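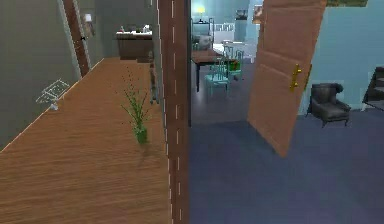

# Re: Jenidineの綾、綜絖通しの途中で止まっています

みなさん、こんばんは。ふだんは読むばかりの会員ですが、この件名を見た瞬間に椅子から立ち上がってしまいました。Jenidine! わたしがこの冬じゅう織っていたのが、まさにこれなのです。うれしくて長くなりますので、お茶でも用意して読んでください。

まず、もとの投稿を引いておきます。

> はじめて投稿します。四枚綜絖の足踏み機(Nägeliの中古です)で、Prernvilleの図案集に載っている2,931番「Jenidine」を織ろうとしています。22本で一つの模様になる、山の高さが不揃いなあの綾です。
>
> 糸はCirnleyの単糸、1,000メートル巻のコーンを生成り、灰、茜の3本そろえました。膝掛けにするつもりです。
>
> 困っていることを書きます。
>
> 一つめ。整経の長さをどれくらい見ればいいのか、本によって言うことがちがいます。足りなくなるのが怖いです。
>
> 二つめ。綜絖通しで何度も間違え、二度ほど全部抜きました。今も途中で止まっていて、機に布をかけたまま見ないようにしています。
>
> 三つめ。単糸なので切れそうで、筬を強く打てません。前に小物を織ったときは、端の糸が両側とも毛羽だって切れました。
>
> 四つめ。縮絨をどこまでやるか。前に一度、ふかふかを通り越して板のようにしてしまいました。
>
> この図案を織った方がいらしたら、どんなことでもかまいませんので教えてください。

布をかけて見ないようにする、のところで声を出して笑いました。笑ってごめんなさい、うちの機にも同じ布がかかっていた時期があるのです(花柄のシーツです)。

## 整経の長さ

わたしの数字をそのまま書きますね。

- 密度:1センチに5本
- 模様の繰り返し:22本 × 14回 = 308本
- 左右対称に終わらせるための1本を足して、309本
- 整経長:3メートル
- 経糸の総量:309 × 3 = 927メートル

つまり1,000メートルのコーン1本で経糸がまかなえます! この計算が出たとき、あまりにきれいに収まるので二回やり直しました。残りは73メートルで、浮き耳の糸と、切れたときの継ぎ糸を取っても大丈夫です。ただ、巻き終わりのほうに結び目が出てくるコーンもあるので、整経しながら結び目を見つけたら、必ず整経台の端まで戻って結び直してください。模様の真ん中に結び目が来ると、そこばかり目に入ります。

筬幅は62センチ弱になります。整経長の3メートルから、機の前の結びしろと後ろの織れない部分を引いて、わたしの機では2メートル20センチ織れました。Nägeliは奥行きのある型とない型があって、後ろに残る長さがずいぶん違います。前の作品の残り糸が捨てずに取ってあれば、その長さを測るのがいちばん確かです。本によって言うことがちがうのは、たぶん機が違うからだと思います。

緯糸は同じ密度で打つと1センチ織るのに3メートルと少し。2メートルで620メートルです。縮みの分を足しても、緯糸が1色なら2本目のコーンで足ります。3本お持ちなら、生成りを経に、灰を緯に、茜は端の縞だけに使うのはいかがでしょう。茜を全面に打ったものも試し織りしましたが、山の高低が色に負けて見えにくくなりました。わたしは灰の控えめなほうが断然好きです。ここは好みなので、幅の狭い試し織りをぜひ!

## 綜絖通しを間違えない(間違えてもいい)

ここがいちばん書きたかったところです。

Jenidineがややこしいのは、山が高い、低い、低い、高いと並んでいて、途中で「今どの山だっけ」となるからですよね。図案集の組織図は右から左へ一列に印刷されていて、あれを目で追うのは無理です。わたしは22本を次のように切りました。

1. 最初の高い山を登って下りるまで
2. 低い山を二つ
3. 次の高い山の手前まで

この三つの区切りごとに紙を切り分け、洗濯ばさみで機の上桟に留めます。一区切り通したら紙を裏返す。通した糸はその場で引き解け結びにまとめてしまう。次の区切りに入る前に、まとめた束だけ見て確かめる。14回繰り返すのですから、遅く見えてもこれが早いです。

全部抜いた、と書いておられましたが、抜かなくていいんです! 間違いが1本だけなら、その場所に補修用の綜絖を足せば済みます。針金のものも売っていますし、木綿のたこ糸で結んで作っても織り終わりまで十分もちます。わたしの今回の布にも、たこ糸の綜絖が二つ混じっていました。

それから、通し終えたら平織りを数段織ってみてください。奇数の枠と偶数の枠が交互に並んでいるはずなので、隣どうしで奇数が続いていれば、二本そろって浮いた筋が出てすぐわかります。ただし2と4の取り違え、1と3の取り違えは平織りでは見つかりません。これは綾を織って初めて、山の斜面に段差として出ます。平織りで安心したあと、必ず22段ひと模様を織ってから、少し離れて斜めに見てください。わたしはこれを怠って、膝の下まで織ったところで見つけました。ほどきました。夜中の二時です。ほどきながら、それでも模様がきれいだなあと思っていたので、相当この図案にやられています。
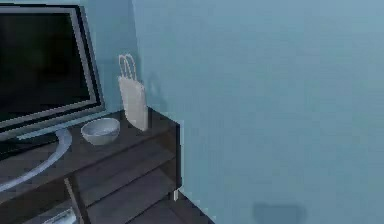

ほどくときは、緯糸を引き抜こうとせず、思いきって短く切りながら取るほうが経糸を傷めません。単糸のウールは往復でこすられるのが何より苦手です。もったいない気がしますが、経糸を切ってしまうよりずっといいです。

## 単糸と打ち込み

Cirnleyの単糸は、さわった感じほど弱くありません。切れる原因は打つ強さよりも、筬でこすれる回数と、経糸の張りすぎだと思います。わたしが変えてよかったのは次の点です。

- 張りは、手のひらで押して気持ちよく沈むくらいまでゆるめる。木綿を織るときの張りだと強すぎます。
- 織るたびにこまめに巻き取る。筬が手前で同じところを何度もこすらないうちに送ります。
- 打つというより、置く。緯糸を斜めに入れて、口を開けたまま筬をそっと寄せ、口を替えてからもう一度軽く寄せます。

ウールの綾は、機の上ではすかすかに見えるのが正解です。1センチに5段だと、張った状態では向こうが透けて見えて不安になりますが、そこで打ち込んでしまうと後で板になります。前回の板は、縮絨よりここに理由があったかもしれません。

端が切れる件は、幅が縮んで筬の端で糸がこすれているのだと思います。浮き耳を左右に1本ずつ、綜絖を通さず筬だけ通して入れてください。杼は浮き耳の上から入って下から出る、と口の中で唱えながら織ると体が覚えます(上から、下へ、上から、下へ。家族には何の歌かと聞かれました)。綾だとこれがないと端の糸が拾われない段が出て、そこからも毛羽だちます。浮き耳は別におもりで吊っておくと、そこだけ張りを変えられて便利です。わたしは小瓶に水を入れて吊っています。水の量で重さを加減できるので、これはおすすめ!

緯糸を入れる角度は、あまり弓なりにすると輪が出ますし、まっすぐだと幅が縮みます。伸子を使うかどうかは意見が分かれるところで、わたしはこの幅なら使いません。使う方のお話も読んでみたいです。

それでも切れたときは、あわてずに。残しておいた同じ糸を綜絖と筬に通し、布の側は待ち針に八の字に巻いて留めます。後ろ側はおもりで下げておけば、そのまま織り進められます。端の始末は全部織れてから。縮絨すると継いだ場所は自分でもわからなくなります。ウールはこういうところがやさしくて、だからやめられません。

## 縮絨

ここは正直に言うと、まだ勉強中です。今回のやり方だけ書きます。

房を撚ってから、ぬるま湯に中性洗剤を溶かして布を沈め、しばらく放っておきます。水が芯まで入ったら、たたんだ布を手のひらで押しては返す。こすらない、揉まない。数分ごとに端を持ち上げて光に透かし、経と緯のすきまがふっと埋まってきたら、そこで終わりです。「もう少しかな」と思ったところでやめるのがよくて、すすぎでも脱水でも少しずつ進みます。すすぎの湯は最初と同じ温度にしてください。冷たい水に急に入れると、一気に締まることがあります。

いちばんの味方は試し織りの布です。本番と同じ幅でなくていいので、経糸の織り始めに20センチほど余分に織って切り取り、先にそれを縮絨します。時間を書きとめて、触って、好きなところで止める。ただ、小さい布は大きい布より早く縮むようなので、時間はそのまま当てはめず、手ざわりを覚えるつもりで。整経を3メートルにしたのは、この試し織りの分も入れてのことです。

乾かすときは平らに広げ、半乾きで当て布をして、押すだけのアイロンをかけます。滑らせると綾の山が寝てしまいます。Jenidineは高い山のところがわずかにふくらんで、指でなぞると高低がわかるんです。あれは写真では伝わらなくて、ほんとうに触ってほしい!

## 踏み木のこと

聞かれていないのに書きます。踏む順番を通し順と同じにする(通し順踏み)と、図案集の見本どおりに菱が並びます。でも、ただの綾の順に踏み続けると、菱が消えて、長さのそろわない波が布の縦に流れるんです。最初は踏み間違いで見つけたのですが、あまりによかったので、膝掛けの両端をその踏み方にしました。機にかけた糸は同じままで変えられるので、試し織りで両方やってみてください。足の運びも楽で、音が一定になって、いくらでも織っていられます。

Nägeliの中古とのことなので、踏み木の紐も見ておいてください。うちのは、届いたとき真ん中の二本だけ伸びていて、口が浅く、杼がよく経糸をくぐり損ねました。浮いた目が同じ段にばかり出るなら、通し間違いを疑う前に紐です。結び直すだけで別の機のようになりました。ついでに筬框の左右の高さも見ておくと、打ち込みが片側に寄るのを防げます。

図案集の2,931番の欄外に、小さく「緯は経より細くとも可」と書いてあるのにお気づきでしたか。わたしは織り終わってから気づきました。次は緯をもっと細い糸にして、首に巻けるものを織るつもりです。どなたか細い緯で織ったことのある方、密度をいくつにされたか教えてください。5のままだと透けすぎるでしょうか。6にすると309本では幅が51センチ半になって、首巻きにはむしろ広いくらいですから、繰り返しを減らして10回、221本というのも考えています。

もとの投稿の方へ。布をめくって、まずは通してあるところまでを22本ずつ束ねてみてください。合っている束がいくつもあるはずです。途中の様子もぜひ知らせてくださいね。組織図を三つに切ったときの手書きの写し、汚い字でよければこのリストに流します。

では、機に戻ります。今夜は首巻き用の経糸を数えるところからです。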